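News from the Robot Club: the laundry project

Since August our club at the Sandberg community school has a new project, and I promised Kerstin Sjögren to write some lines for the newsletter. The project has the name Follalia. The goal is simple to say and hard to do: a robot should learn to fold clothes on a bed, the way a person does it at home.

We are 7 students in the group this term. Ronja Solheim and Tyra Kristiansen take care of the collecting, and Bendik Backlund writes the program that sorts the recordings. I help with the grippers, mostly with screws that have become loose and finger pads that must be glued again. We do not have a robot arm yet. We hold the grippers in our hands and do the folding ourselves, and the recordings are what the arm will learn from later.

Until now we have 227 good recordings, and our goal before the winter break is 1,000. T-shirts and towels went quickly. Knitted things are much slower — the fabric stretches when you pull, and then the sleeve does not lie where you left it. Tyra found that it helps to take the hem first, with a good bunch of fabric between the fingers, and to straighten the sleeves after that. Bendik does not agree and wants to begin with the shoulders. We will record both ways and compare.

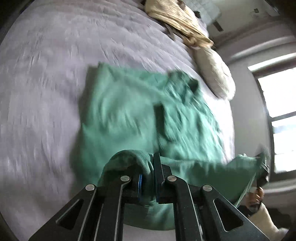

Stretching a sleeve of the green knit garment while the gripper holds the hem.

At the next meetings we will continue with sweaters and start with pillowcases. Ronja would also like to try a fitted sheet, but the rest of us want to wait with this. If you have old knitted clothes in bright colors, please leave them in the box outside the workshop. They can have holes, but they should be washed.

New members are welcome, also without experience in programming. We meet at 4:30 p.m. and finish at 6. Please talk to Kerstin first, so that we have enough grippers for everybody.

Ingvild Kvam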